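## 6. Laying out the white board

Do this after the wipe-down in section 5. Takes a few minutes, less once you know where things live.

1. Wipe the white board, edges too. Dry cloth last.
2. Marker down near the left edge, lying vertical. Cap on.
3. Cardboard box goes to the back, near the middle. Not on top of the marker pls.
4. For the cup layout - fold the orange cloth roughly in a rectangle, lay it flat right of center. Rumpled corners are fine, dont iron it.
5. Red cup behind the cloth, standing up. Two utensils in it, handles whichever way.

**Note:** the cup layout and the marker layout are seperate. Finish one, clear it, then start the other.
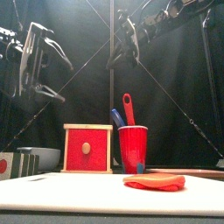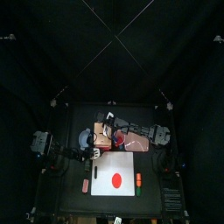
Mitsuko Ishida asks if the cloth can be refolded between rounds or has to stay as it was. Refold it. If it gets stained, swap it for a clean one from the Candus bin and put the dirty one in the wash bag.

**Caution:** no wet cup on the board. Drips get under the cloth and you won't see them till you lift it.

6. Clearing up - utensils out first, then cup, then cloth. Shake the cloth over the bin.
7. Spare markers are in drawer 163. Write it on the Orton sheet if you take the last one.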